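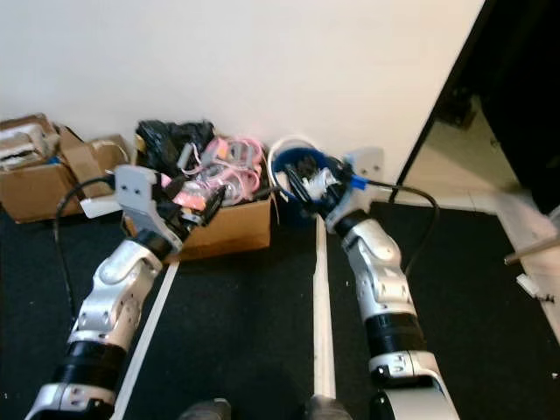
Just throw the whole box away, one reader wrote under my last column, you haven't needed any of it in five years and you won't need it tomorrow. Fair enough! Plenty of people agreed, and a few of them were a lot less polite about it. But I've been chewing on it ever since, and I want to stick up for the box of cables.

You know the one. Everybody has a cardboard box (mine used to hold a space heater) where cords go when they stop being attached to anything. They go in neatly coiled, and a year later you reach in for one and get the whole family, plus the little plastic bags they came in, which you kept for some reason. I have pink cables in mine. I don't remember ever owning anything pink that plugged in.

The popular advice is the reader's advice. Dump it, feel lighter, buy a new one if you ever need it. I tried that when I moved out of my place on Uva Street. I dumped everything that wasn't plugged in, and I was so pleased with myself - I think I even took the long way home from the drop-off. Then in December I wanted to print one lousy return label and the printer cord was gone. The store wanted eight dollars for a new one, which won't ruin anybody, but I had owned a perfectly good one and thrown it out to make a point.

So no, I don't think the answer is the trash. I also don't think it's one of those systems with the labels and the clear drawers. I bought one of those once, a Drirnel, 50 little compartments, and I spent a whole weekend filling it. It lasted until the first time I was in a hurry. After that the drawers were for batteries and guilt, and the cords went right back in a box on the floor.

What I've come around to is the bucket. A plain bucket with a handle, like you'd mop with. You sit down on the floor next to the box, put on something long and dull to listen to, and whatever you can name goes in the bucket. Phone charger, bucket. The cord for the lamp in the hall, bucket. If you can't name it, it stays in the box, and the box gets taped shut with a date on it. Mine says Jun 15, 2018 in fat black marker, and it lives on the closet shelf until I've forgotten it completely. Then it can go to the recycling counter at Litgate and I won't put up a fight.

Why a bucket? It's a size you can't cheat. A drawer you can always jam shut with your hip, and a second box turns into a third box (I have been to the third box, it isn't pretty). When the bucket's full you have too many cords, and you can pick the thing up by the handle and carry it to wherever the outlet is. My sister says a tote bag would do the same job. It wouldn't, it flops over and the cords start breeding again.

And take the stuff out of the bags while you're at it. A cord in a clear bag looks new and important, and you'll hang on to it forever. Out of the bag it's a cord. I keep the bags that zip and toss the rest.

I'll give my reader this much: most of what's in there is junk, and I'd bet the good part fits in that bucket with room left over. But I'd like to be the one who digs it out. It takes an evening, your knees will complain, and somewhere near the bottom there's the charger for the camera you told everyone was broken.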